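Nov 6, 2024 – gripper comparison, burger table
Zoi wanted the narrow-tip black fingers tried at the bun box and the patty box before we order more from Plillent. Two wrist views first, then the fixed camera.

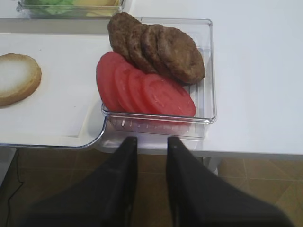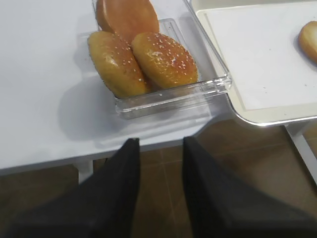
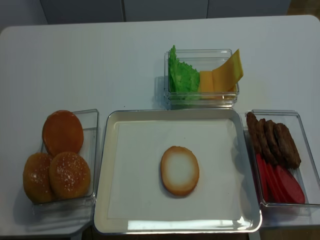
Do we need new finger pads for the December runs?
Not yet. Gion's set has 1,452 cycles on it and still holds fine – I'd swap at the next service and keep the 12 spares in the drawer. Ask Ecaterina about the Plattner controller, I can't find her settings!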